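Fedau Opens Automation Lab to Visitors, Shows Cup-Handling Cell

VILTUSMONT, 2/24/23 - Fedau held an open day at its automation lab on Friday, giving suppliers, local employers and technical college classes a look at the tabletop handling cell the company has been running since November. Attendance over the day was 300, admitted in groups of 20.

The cell is built on a single six-axis arm with an electric gripper. It is used to develop pick-and-place routines for open containers such as cups, tubs and small jars. Fedau supplies packing and sorting equipment to food and tableware plants, and the company said most of the requests it turned down last year involved parts that were easy for a person to pick up and hard for a machine to hold.

Each group saw a session in two parts. In the first, an operator taught the arm a grasp by guiding it by hand through a short series of positions, which the controller stored as waypoints. In the second, the arm repeated the routine at reduced speed while staff explained the settings for approach height, closing force and retreat path.

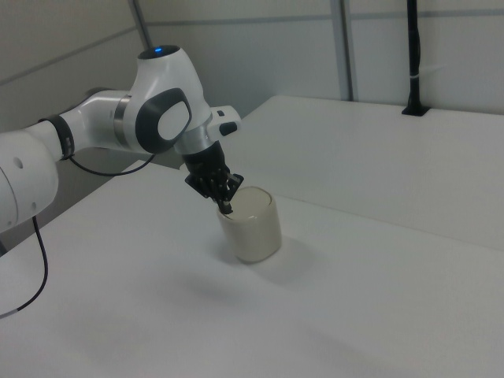

Open containers can be held in several ways, and the lab staff spent most of the question period on the differences. A grasp around the outside wall gives the most contact area but needs clearance on both sides, which is seldom available when items are packed close together in a tray. A rim grasp needs less room. In the demonstration the arm came down over a short cream-colored cup, with the tip of one black finger at the inner edge of the opening. The position of that finger sets the reference for the rest of the move, and staff said an error of 2 mm is enough to tip a light cup or miss the wall entirely.

The gripper uses linked fingers, a design that lets the fingertips change angle as the hand closes. Fedau uses the same hand for all of its container trials so that results can be compared from one item to the next. Force limits are set per item and stored with the routine.

Visitors asked about lighting, which has been a source of trouble. Pale items on a white work surface give a vision system little contrast to work with, and shadows from the arm can be read as part of the object. The lab has kept the white surface anyway, on the grounds that several customers have light-colored conveyors and will not change them. Its current method takes a position reading before the arm moves over the part and does not update it during the final approach. A version that corrects during the approach is being tested but was not shown.

Fedau reported results from its most recent test series, carried out with the software firm Rastogi, which wrote the grasp planner. The series covered 526 grasp attempts on ceramic and plastic cups. The company did not release a success rate and said the figures would be included in a technical note to be given to project partners first. Staff said the failures fell mainly into two groups: slips on glazed rims, and early contact between a fingertip and the top of the wall during descent.

A second station in the same room covered changeover. Fimia, a tableware maker that plans to install a cell of this type on one of its inspection lines, brought samples of the shapes it wants handled and described the line layout. At present its workers lift each cup from a belt, check the rim and the foot, and set it in a rack. The firm wants the lifting and racking automated and intends to leave inspection with its workers for now. It gave no date for the installation and said the decision depends on cycle time, breakage and the cost of guarding.

Several employers asked how much training an operator needs. Fedau said its own course runs two days and covers hand guiding, force settings, recovery after a stop and basic cleaning of the gripper joints. Programming of new part families is handled by the company or by the customer's own technicians after a longer course.

Questions on floor space and power supply were answered with a printed data sheet, available on request from the Fedau front office. The company said it will hold another open day in November, with the approach-correction software included in the demonstration if testing is complete. Groups from schools and colleges must register in advance. Closed shoes are required in the lab, and bags must be left at reception.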